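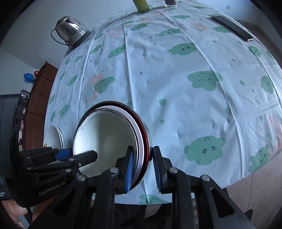 October
By Emilian Stoica

Hand-held demonstration gathering is a way of collecting examples for a robot learning system without using a robot. A person holds a gripper of the same general form as the one fitted to the robot arm, carries out a task with it, and a camera on the tool records the view. The recordings are later used to train a policy, a program that turns camera images into movements.

Equipment. The usual tool has two jaws, ribbed pads and a wide-angle camera. Two tools are used together for tasks that need both hands. The wide lens takes in most of a table top but bends straight edges, and the bending is either corrected before training or left in, provided the robot carries the same lens.

Method. One attempt at a task, from first reach to release, is called an episode. In the Terkier procedure a session is limited to 30 episodes, after which the layout of the table is changed. Failed grasps are kept and labelled. The Vundetti procedure discards them, and also asks the operator to pause before each release so that the end of the episode can be found automatically.

Tableware. Bowls and plates are common subjects. A bowl may be pinched by the rim, with one pad against the inner wall and the other against the outer. This grip works on bowls of many widths, but the bowl can turn about the pads if it is held far from its balance point. Shiny metal and plain white surfaces give few visual features, and position tracking therefore relies on the surroundings. Patterned tablecloths are helpful in this respect. Glass is harder, and is often recorded as a separate set.

Homes and test rooms. Early sets were recorded on bare benches. Grgić compared a bench set with one of the same size recorded in 16 homes, and found that the second gave a policy less easily upset by clutter. The Plumum set followed this approach and holds 286 hours, almost 100 of them on kitchen and dining tasks.

Limits. The tool records where the jaws went, and in most designs does not record force. An operator's wrist can also reach angles that an arm cannot, and such episodes are removed by a reach check before training.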